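ヒューマノイドに「おつかい」を教える スティンダウ工科学院の学生チーム、9月に公開発表へ

スティンダウ工科学院のロボット実習で、学生4人のチームが「ハデッティ」と名づけた課題に取り組んでいる。左手に買い物かごを提げたヒューマノイドを棚の前に立たせ、右手で果物や野菜を扱わせるという、言葉にすればごく短い課題である。ところが人間ならお茶を飲みながらでも片づくこの動作が、やってみるとなかなか奥が深いらしく、春に始まった実習は夏を越して、いよいよ9月の公開発表を待つばかりになった。仕上げに入った実習室を、午後いっぱいお邪魔して見せてもらった。
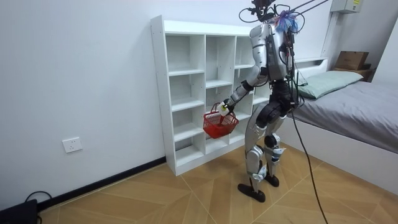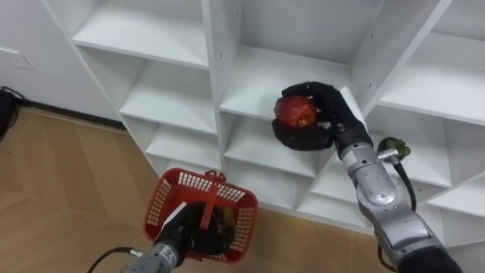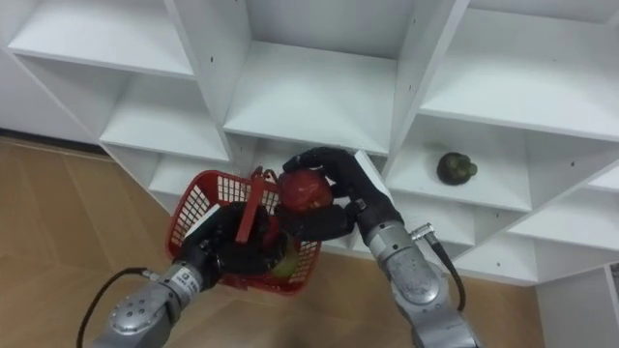
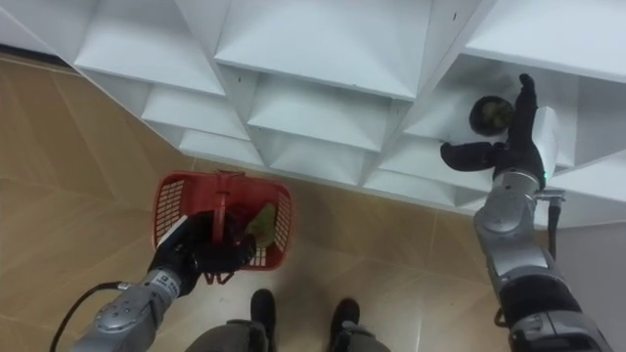

チームの顔ぶれは、まとめ役のシャラダ・パラニアッパンさん、操縦を主に受け持つクック・サムさん、記録と整理のスディール・アルヴァさん、それから学習プログラムを書いているミタリ・ラトナヤケさん。指導にあたるのはヴィマラ・カンダサミ先生で、先生のほうは部屋の隅で腕を組んでいることが多く、よほどのことがなければ口を出さない(学生たちによれば、よほどのことがあっても一度は黙って見ているそうだ)。

お訪ねしたのは午後2時を少し回ったころだった。約束の時間より早く着いてしまい、扉の外でうろうろしていたら、ちょうど廊下に出てきたアルヴァさんが「どうぞどうぞ、いま一本目を録るところです」と招き入れてくださった。スリッパを借り、荷物を置き、どこに立てば邪魔にならないかを教わって、それからしばらくは息をひそめて見ていた。

録る、というのは手本のことである。ハデッティでは、まず人間が遠隔操縦でロボットを動かし、棚とかごを相手にした一連の動きを最初から最後までやって見せる。そのときの関節の動きと、頭の位置から見た映像とを一緒に残しておき、あとでプログラムに読み込ませて動きを覚えさせる。料理を習うのに、横に立って手元を見せてもらうようなものだろうか。サムさんにそう尋ねると、「横というより、手を持ってもらって一緒に包丁を動かす感じです」と訂正された。なるほど、そのほうがずっと近い。

そのサムさんの操縦が、またゆっくりなのだ。初めて見た人はたいてい、止まっているのかと思うという。右手を上げ、棚の手前でひと呼吸おき、指をそろえ、またひと呼吸。急ぐと何がいけないのかというと、急いで録った手本からは急いだ動きしか覚えないからで、しかもロボットは急いだ理由までは覚えてくれない。春先に録った分には、サムさんが早く終わらせようとしていた日の動きがそのまま残っていて、いま見返すと恥ずかしくて仕方がないのだという。

「昼ごはんの前に録ったものは見ればわかります。手が棚に飛び込んでいくんです」

笑いながらそう話すサムさんは、もともと吹奏楽をやっていて、機械に触れたのは入学してからのことだった。ロボットの腕を動かすときの呼吸が、楽器を構えて出だしを待つときとよく似ているのだそうで、動かす前に必ず小さく息を吸う。本人は気づいていなかったのを、隣でずっと記録をとっていたアルヴァさんに指摘され、それからは照れくさくてしばらくうまく息が吸えなかったという話も聞いた。

さて、アルヴァさんの記録である。これがこの実習のもう一つの見どころで、これまでに録った手本は全部で592回分あり、そのうち584回分が学習に使えるものとして残っている。外したものについては、なぜ外したかが一回ごとに書いてあった。「途中で担当者がくしゃみ」「開始の合図の前に動いた」「かごが棚の縁に触れたまま続行」といった具合で、ノートの字は小さく、几帳面で、ところどころに鉛筆で描いたかごの絵がついている。

外す外さないの判断では、ずいぶん話し合いがあったらしい。つかみそこねて、つかみ直して、最後にはうまくいった回をどう扱うか。失敗だから外すという考えと、つかみ直しこそ覚えさせたいのだから残すという考えとがあって、チームの意見はきれいに割れた。パラニアッパンさんは初め外すほうに賛成していて、ラトナヤケさんは断固として残すほうだった。夕方から始めた話し合いが学院の閉まる時間まで続き、門のところで立ち話になり、駅に着いてもまだ終わらなかったという。

結局は両方で学習させて比べてみようということになり、残したほうが棚の前で落ち着いて動くように見えたので、いまは残してある。もっとも、ラトナヤケさんに「勝ちましたね」と水を向けると、勝ったという顔はせず、比べ方がまだ甘いのでと首を振った。同じ条件で試した回数が十分ではなく、照明も日によって変わっていたので、発表ではそこまで強いことは言わないつもりだという。

学習プログラムの土台には、学院の先輩たちが代々手を入れてきた「ズルトゥルス」という小さなソフトウェアを使っている。手本の映像と関節の記録を時間でそろえ、区切りをつけ、学習に渡すところまでを受け持つもので、はじめは卒業研究の片手間に書かれたものだったそうだ。中を開けると、歴代の先輩が残したコメントがあちこちにあり、「ここは触るな」の下に別の人の字で「触りました。ごめんなさい」と書いてある箇所もあるという。画面の文字に別の人の字というのも妙な言い方だが、ラトナヤケさんの目には書き癖で誰だかわかるのだそうだ。

そのズルトゥルスに、今年のチームが加えたのが左手のための仕組みだった。これまでの実習は右手だけを使う課題がほとんどで、左手は体の横に下ろしておけばよかった。ところがハデッティでは、左手はかごを持ったまま、右手の仕事につきあわなければならない。かごは提げれば揺れるし、中身が入れば重さも変わる。右手が棚の高いところへ伸びれば体の釣り合いも変わってくる。買い物をするときにはまるで気にかけていないことを、一つ一つ書き出すところから始まったのだと、パラニアッパンさんは白板の写しを見せながら教えてくれた。

写しの紙には、チームのみんなでスーパーへ行って自分たちの買い物を観察したときのメモもあった。かごを腕にかける人、両手で持つ人、足元に置いてしまう人。品物を入れる瞬間に、かごのほうが少し品物に近づいていくこと。これに気づいたのはパラニアッパンさんで、右手がかごへ行くのと同時に、かごも右手を迎えに行く。「迎えに行く」という言葉はそれからチームの合言葉のようになり、実習中にも「いまの、迎えに行った」「まだ迎えが遅い」といった声が飛び交う。事情を知らずに聞いていると、保育園の送り迎えの相談のようである。

使う果物や野菜は、チームで出し合った4000円の中でやりくりしてきた。形や大きさがそれぞれ違うものを選ぶのが肝心で、丸くてつるりとしたものばかりで練習すると、少しごつごつしたものが来たときに指が戸惑うのだという。何を買うかの相談もまた長く、いちばん意見が合わなかったのはバナナだった。入れたい人と、入れると課題が一段難しくなるので来年にしようという人とがいて、今年は見送りになっている。来年のチームには申し送りの紙に太い字で「バナナ」と書いておくそうだ。

午後の実習は、そんな話をうかがう合間にも着々と進んでいった。録る前には必ず声をかけ合う決まりで、サムさんが「いきます」、アルヴァさんが「記録はじめ」、パラニアッパンさんが足元を見て「床、よし」と続ける。床のケーブルを確かめるこの係は途中から加わったもので、初めのころは気づいた人が声を出すことにしていたのだが、それだと全員が誰かが見ているだろうと思ってしまう日があった。決めてしまってからは、気が楽になったという。

一本録り終えると、その場で映像を頭から見直す。ここで学生たちの口がいちばんよく動く。右手の入り方がさっきより低かった、いや棚の段が違うのだから低くていい、指をそろえるのが早すぎる、でも録り直すほどではない。聞いているうちにこちらもだんだん目が慣れてきて、しまいには「いまのは少し急ぎましたか」などと口をはさんでしまい、サムさんに真顔で「急ぎました」と言われて恐縮した。

見直しには決まった手順があって、まず音なし、次に操縦した本人の説明つきで見る。本人の説明を先に聞いてしまうと、どうしてもそのとおりに見えてしまうからだ。カンダサミ先生がただ一つ、実習の初めにお願いした約束がこれだったという。ほかのことは自分たちで決めなさいと言われ、学生たちは初めのうち、何から決めればいいのかさえわからなくて困ったそうである。

そのカンダサミ先生に、少しだけお話をうかがった。先生はこの実習を受け持って長く、毎年ちがう課題を学生に決めさせている。ドアの開け閉めの年もあれば、布をたたむ年もあった。今年のように棚とかごを選んだチームは初めてで、最初に計画を聞いたときには、簡単すぎて夏の前に終わってしまうのではと心配したという。

「見当違いでしたね。左手のことを忘れていました」と先生は言う。「学生が困っているのを見るのは、教える側としてはそわそわするものです。でも、いい困り方をしているときは顔を見ればわかりますから」

いい困り方とはどういうものですかと重ねて聞くと、先生はしばらく考えて、困っている最中にお菓子を食べているときは大丈夫です、と答えてくださった。振り返ると、たしかにパラニアッパンさんがせんべいの袋を開けているところだった。実習室では食べ物は入口脇の机だけと決まっていて、みなその机のまわりに集まって、口をもぐもぐさせながら次の段取りを相談している。

つまずいたところの話も、包み隠さず聞かせてもらった。いちばん苦しかったのは初夏のころで、学習させたプログラムが、棚の前まで手を伸ばしてはそのまま止まるということを繰り返した。つかみにも行かず、引っ込めもしない。手本を足しても変わらず、プログラムを見直しても変わらず、実習室に来るのが少しつらくなった時期だったとラトナヤケさんは言う。

あれこれ疑ったすえに行き着いたのが、サムさんの「ひと呼吸」だった。棚の手前で丁寧に待つ、あの間である。手本の中に手の止まっている時間がたくさんあるものだから、プログラムのほうも、棚の手前は止まっている場所なのだと覚えてしまったらしい。わかったときには全員で笑って、それからサムさんがすっかりしょげてしまった。丁寧にやればやるほど止まり方を教えていたことになるのだから、無理もない。

しかし、間をすっかりなくしてしまうと今度はつかみ方が乱れる。そこで、サムさんは呼吸を短くする練習を始めた。吸って、すぐ行く。アルヴァさんが机を指でたたいて拍子をとり、サムさんがそれに合わせて右手を運ぶ。楽器の経験がここで役に立ったというのだから、何がどこで生きるかわからないものである。いまでは長い間がほとんどなくなり、それでいて手つきはあいかわらずゆったりしている。

もっとも、止まるくせがまったく消えたわけではない。棚のいちばん下の段ではまだ手が迷うことがあるし、品物が奥のほうにあると、指が届く前に閉じてしまうこともある。発表の日までにどこまで直せるか、直らなかったらそれをどう見せるか。チームでは、うまくいくところだけを選んで並べるのはやめようと決めていて、当日は段も品物も来場者に選んでもらうつもりだという。

これにはアルヴァさんが最後まで渋い顔をしていた。小さなお子さんが来て、いちばん下の段のいちばん奥、と言われたらどうするのか。パラニアッパンさんの返事は「そのときは一緒に応援してもらおう」で、それで話がまとまったというから、なんともおおらかなチームである。ただし、品物を棚に置くのはチームの人間がやり、お客さんにはロボットから離れたところで待ってもらう。ここは学院の安全の決まりどおり、きっちり守る。

公開発表は9月の日曜日、午前10時から、学院の隣にあるロドリゲス会館の一階で開かれる。前半は学生たちによる説明で、左手の「迎え」の話と、止まってしまった初夏の話とを、それぞれ受け持ちを決めて話すことになっている。休憩をはさんで後半が実演。実演のあとには、ズルトゥルスの画面を見ながら手本の映像をたどる時間もあり、サムさんの昼ごはん前の記録も、本人の許しが出れば上映されるそうだ。取材の日の時点では、まだ許しは出ていなかった。

入場は無料で、申し込みもいらない。席は早い人から順に座ってもらい、立ち見になったときは前のほうを小さい人に譲ってほしいとのこと。会館の駐車場は狭いので、できれば電車か自転車で、というのがチームからのお願いである。自転車は会館の裏手に回ると屋根の下に置ける。室内では上履きがいるが、スリッパは用意してある。

説明の練習も始まっている。取材の終わりぎわに、パラニアッパンさんが冒頭の部分だけを聞かせてくれた。あいさつから始まって、買い物の話になり、かごの話になり、気がつくと近所のスーパーの品ぞろえの話になっていて、ラトナヤケさんに時計を指さされていた。持ち時間は決まっているのに毎回少しずつ長くなるのだという。話したいことがそれだけたまっているのだろう。後半の原稿はまだ白いままで、実演の出来を見てから書くつもりだと聞いた。

ラトナヤケさんには、発表が済んだら何をしたいかも尋ねてみた。まず寝ます、という返事のあとに、左手だけで品物を受け取る動きをやってみたい、という答えが続いた。いまは右手が運んで左手が迎えるが、人から手渡されたものをかごで受けるとなると、相手の手の速さに合わせなければならない。これは来年のチームに渡す宿題にするか、自分の卒業研究にするか、まだ決めかねているところだそうで、カンダサミ先生は少し離れたところで聞いていて、やはり何も言わなかった。

帰りぎわ、午後5時を過ぎても実習室の明かりはついたままで、扉の向こうからまた「いきます」「記録はじめ」「床、よし」と聞こえてきた。ノートの続きには、あの小さな字でもう一行増えているはずである。発表当日に配られる冊子には、アルヴァさんが描いたかごの絵が表紙に使われる予定で、数に限りがあるため、ご希望の方は開場のときに受付で声をかけてほしいとのことだった。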